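Amau Fruit & Things
@amaufruit · June 2022

ok grape thread, because I have been thinking about grapes for six days

1/ Marleny wants the fruit display by the door sorted before we open. I said give me grapes and a pine crate and leave me alone

2/ Rule one – one color per bunch, and don't let them pile up. Green, red, black, all in one crate. The black ones make the green look so good!!

3/ A leaf in the corner. Just one. Higinio wanted a whole vine, I said no

4/ Slatted crates over solid ones, every time. I looked at 154 of them online (yes really) and the pale pine won
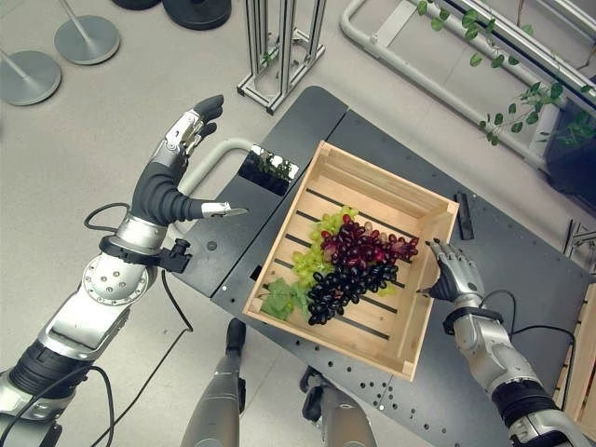
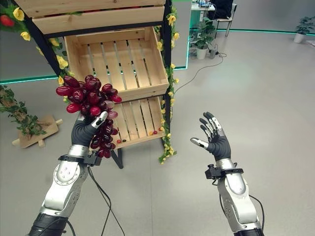 5/ Next up is the tiered stand. I like the crates tilted forward so you see right in from the door, but then round fruit wants to roll. Thinking grapes on the tilt, lemons somewhere flat?

6/ If you have a trick for lemons please reply, Marleny is asking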